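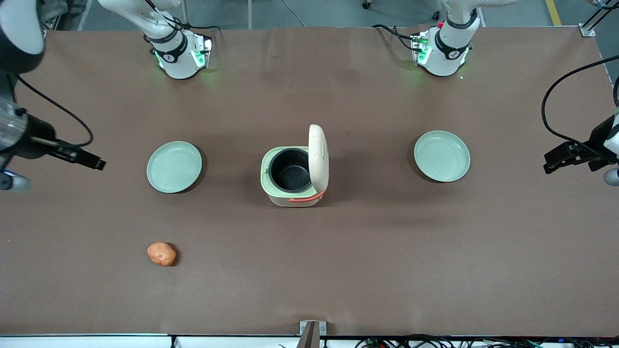
Sarnberg Community Kitchen
Small-Appliance Cooking Course – progress report to the Homent Fund
Oct 12, 2026

Period covered: August to date

Summary

The course is running and is on budget. Nine of the 10 planned lessons have been written and tried out with a group. The last one, on steaming vegetables over rice, still needs work. We ask for no change to the grant total.

What the course covers

Each lesson uses one small rice cooker and whatever fits on a single table. It is meant for people living in rented rooms with an outlet but no stove. Every lesson makes a meal for two, served on two plates, and uses ingredients that can be bought at the Saraç market on the corner.

Work done

Lessons 1 to 4 deal with plain rice, rinsing, measuring water and cleaning the inner pot. These went quickly. Lessons 5 to 7 add beans, eggs and soup. Lessons 8 and 9 cover oatmeal and a one-pot chicken dish. The chicken lesson ran over time on both tryouts and has been cut back – the sauce is now made the night before.

39 people have come to at least one session. Attendance dipped at the end of August and came back once we moved to the later start time.

We changed the table setup after the second session. The cooker now goes in the middle with a plate on either side, and ingredients stay toward the front until they are needed. Before that, people were reaching across each other and the lid was getting bumped. The tables are covered before each session, which has cut cleanup to a few minutes.

Lesson 10

The steaming lesson was planned around potatoes. Whole potatoes took much longer than the rice, and the rice was overcooked by the time they were soft. Cutting them small fixed the timing, but the pieces broke up when lifted out. We will try thicker slices next, started before the rice goes in. If that fails we will switch to carrots and greens.

Spending

The equipment line was 2000 and nearly all of it has been spent, mostly on cookers, plates and measuring cups. One cooker came with a faulty switch and Kudel, the supplier, replaced it without charge. Food costs are slightly under plan. Printing has not started, so that line is untouched.

Still to do

– Finish and test lesson 10
– Rewrite the cleaning instructions in larger type
– Get the recipe cards translated and printed
– Buy two more sets of measuring cups

The cards will go to print once lesson 10 is settled. A copy of the full set will be sent to the Fund with the final report.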